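Call for participants: teaching breakfast tasks to a robot, by hand and by remote control

Posted Mar 28, 2019

Hinonness is looking for people to show a robot arm how to do kitchen chores. Before you get excited, please read the whole page. A lot of calls like this one promise that you will "shape the future of the home." We doubt it. You will be moving bread, mugs and bowls, over and over, and we will be recording how you do it.

The study is called Suser. It compares two ways of showing a task. In one, you hold the arm and move it through the job yourself. In the other, you sit at a desk and drive it with a hand controller. Both camps say theirs gives better demonstrations. We have read the claims and are not convinced by either, so we want ordinary people to try both. The tasks use a coffee maker, a toaster, and a mug and bowl on a tray.
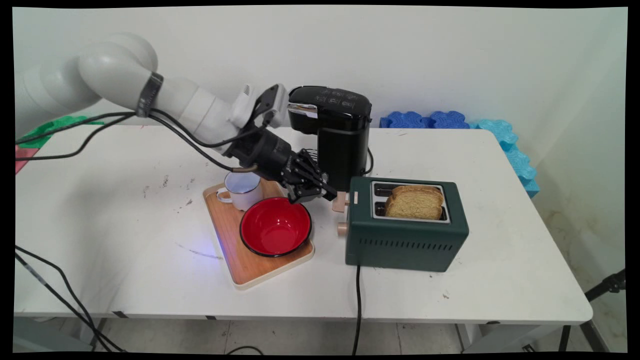 Prasert Chareonsuk wrote to us after the last round that he found driving by remote slower than he had been led to expect, that he quit trusting his sense of depth within the first hour, and that we should stop using the word "intuitive" in our ads. We have stopped using it.

What we need from you: two visits to our Fadgate site, one for each method. You should be able to stand for a good part of the visit and have normal or corrected eyesight. No experience with robots or programming is wanted. People who play a lot of video games are welcome too, though we have yet to see proof that it helps.

Expect failed attempts. Levers and handles are the worst of it – a person pushes one down without thinking, while an arm has to be lined up first and then told how far to go. Please don't throw away a bad attempt or start over on the sly. We keep those as well, and a set of nothing but clean runs would make us suspicious.

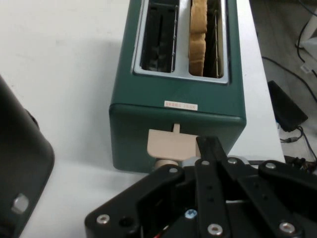

Will the robot be able to do the task by itself once I have shown it?

Probably not from your demonstrations alone. The last round gave us 826 of them, and the trained arm still got plenty wrong. We will send you the results either way.

Pay is $600 for both visits, sent after the second. There is no bonus for speed. Sign-up closes when the places are filled, and visits run through September. To apply, write to Tassanee Thepsuriya at the Hinonness front desk, put "Suser" in the subject line, and say which hand you use.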